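Unit 2: Light, Surface and Shadow
Handout for the Kisach evening drawing course

Welcome back! Tonight is all about value, the lightness or darkness of a tone, and I think it's the most fun you can have with one pencil. Before you draw anything, squint. Details drop away and you're left with a few big shapes, and those shapes are your drawing. 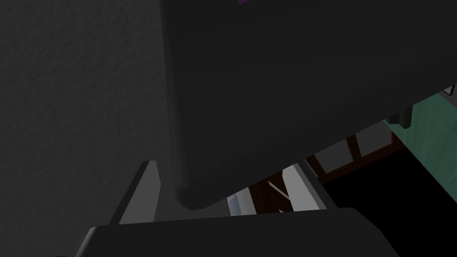 Start with the darkest dark you can find and put it down early (be brave!). Every other tone gets judged against it. Beginners often save the darks for last, and the whole page ends up a timid middle gray.

Edges come next. A hard edge pulls the eye in, a soft one lets it wander off. On a cylinder the tone turns slowly; on a box it jumps at the corner. Try both on the same sheet and see how different your hand feels!

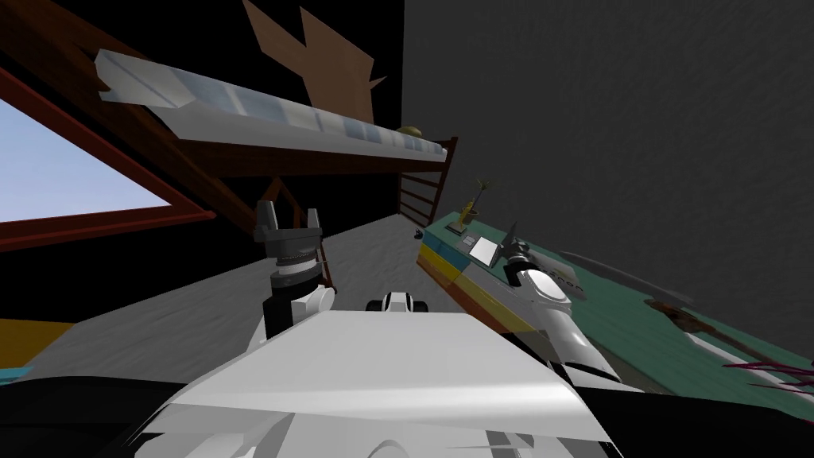

Fig. 2. Flat, angular plates and a cylindrical arm in pale tones, with black parts for contrast.

Homework: one value scale, then a page of cups or boxes under a single lamp. Read pages 548 to 584 in the course reader.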